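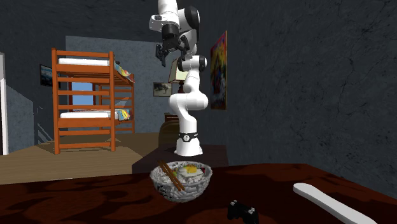
Unit 7: Can a machine clear the table yet?
Instructor: Natalie Ackroyd
Reading due before class: Lauritsen handout, pages 3 to 36

Last unit covered factory arms. A factory arm does well when every part arrives in the same spot, facing the same way. A home does not work like that. Clearing a table after a meal is a good test, because the items differ in shape and some of them should stay where they are.

Break the chore into steps before you judge it: find the bowl, pick a grip, lift without tipping, carry, set down. A failure at any step ends the run.

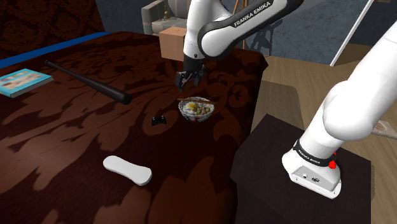
Figure 7.1. Simulated table task with a bowl of food, chopsticks, a game controller and a baseball bat.

Simulation is cheap. A student can run 100 trials, change the table pattern, and run them again. What it handles poorly is contact: soft food, liquid, a stick that rolls when touched. Treat a good score in simulation as a reason to try the real thing, and no more.
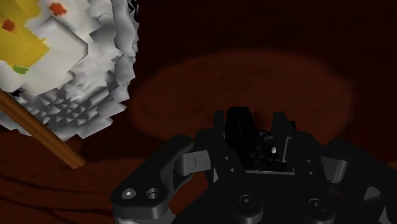
Grip choice matters most with a full bowl. Two fingers can pinch a rim, but the weight then hangs from one side and the bowl may tilt. Chopsticks laid across the top can get in the way of the fingers. A person moves them first without thinking. A program needs that step written in or learned.

For discussion: Mihret Moges argues that a slow machine is still useful if it works overnight. Edivaldo Furtado says one broken dish a week rules it out. Pick a side and write one page.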